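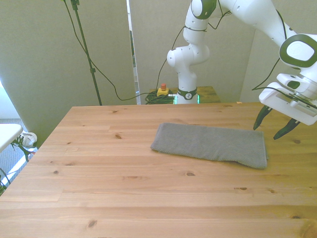

Section 6: Setting up your Strazds drip line in a raised bed

Welcome back, and well done on getting the controller onto the wall (if you haven't done that yet, pop back to Section 5 first and we'll wait for you). This is the part most of our customers tell us they enjoy, a quiet hour or two outside with your hands in the dirt, and by the end of it you'll have a bed that waters itself while you're away at the coast or just having a sleep-in.

Before you start, lay the coil of drip line out in the sun while you have your morning tea. Warm line is lovely and bendy. Cold line fights you the whole way, and you'll end up with kinks.

You will need the coil of 16 mm line, the bag of elbows and tees, the end plugs, the wire pegs, a pair of sharp secateurs and a bucket of warm water.

1. Rake the soil level and pull out any big stones or old roots. It doesn't have to be perfect, but deep hollows will puddle and the high spots will stay thirsty.

2. Bring the supply pipe up one inside corner of the bed and cut it level with the soil. Cut it square. A slanted cut is the usual culprit when a joint weeps.

3. Dip the end of the pipe in the warm water for a slow count of 26, then push the elbow in right up to the collar. Give it a good firm tug to check.

4. Run the first length of line down the long side of the bed, a hand's width in from the edge, with the emitters facing up. (Facing down they draw in grit, and you'll be cleaning them every month.)

5. Peg the line as you go, a little closer together on the bends. Leave a bit of slack between pegs, as the line shrinks on cool nights.

6. Work your way back and forth until the bed is covered. Vegies and annuals like the rows close together. Established shrubs are happy with one loop each, set out under the edge of the leaves and well clear of the trunk.

7. Leave the far ends open for now. Turn the water on gently and let it run until it comes out clean, then turn it off and push in the end plugs.

8. Turn the water on again and walk the whole line before you mulch. It's so much easier to fix a drip you can see!

CAUTION: Never fit the line straight to a mains tap without the pressure reducer supplied. Full mains pressure can blow the joints apart and send fittings flying.

CAUTION: If you feed through the line, the backflow valve from Section 4 must be in place first.

Note for sandy soils: water sinks fast and hardly spreads, so run shorter sessions more often. On clay, do the opposite and give it a long soak with a decent rest between.

Note for frosty districts: drain the line before the first hard frost and store the reducer indoors. Ngân Khương on our help desk keeps hers in an old biscuit tin with the spare pegs, and we've all copied her.

Once everything is running nicely, spread your mulch over the line to the depth of your palm, keeping it back from soft stems. Then turn to Section 7 to set your watering times.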